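Rumour Tracking in Local Forums: progress report to the Szalai Fund
Period ending 1/28/25

We said in the last report that the Sulldale archive would be fully coded by December. It was not. Of the 1,628 threads collected, 900 have been read and labelled by two coders each, and the rest are waiting their turn with more patience than we have.

The delay has a dull cause. Our coding sheet had 7 categories, one of them called "other", and both coders grew very fond of it. We rewrote the guidance, split "other" into "joke" and "complaint without a claim", and went back to the start. Agreement between coders is now good enough to publish, and they are speaking to each other again.

Early findings, with the usual warning that they may move:

Of the 900 labelled threads, 762 contain at least one claim that could be checked. Most are small. The closure of the Ulby swimming baths has been announced by residents so many times that the council's denial has become a rumour in its own right.

Corrections posted by an ordinary member of the forum tend to be read and answered. Corrections posted by an official account tend to be read and insulted. We would like to say something cleverer about this, and the next paper will try.

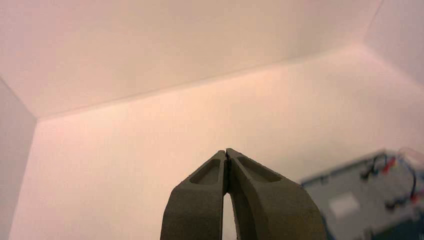
Jerkby's forum moderators, who saw a draft of these findings, replied that official accounts get insulted whatever they post, bin days included, and that we ought to compare corrections with ordinary notices before blaming the correcting. They are right, annoyingly, and we have added a sample of notices to the plan. It will cost us two weeks of coding time and no extra money.

Spending is on budget apart from storage, where we underestimated how many people reply to a rumour with a scanned copy of a letter. The overspend has been met from travel, as both conferences we meant to attend turned us down.

Still to do before the next report: finish coding Sulldale, pull the notices from the Jerkby forum, and release the coding guide with the retired "other" category left in as an appendix. We ask the Fund to agree to the revised timetable, a copy of which is attached. The previous timetable is available on request, for anyone who enjoys fiction.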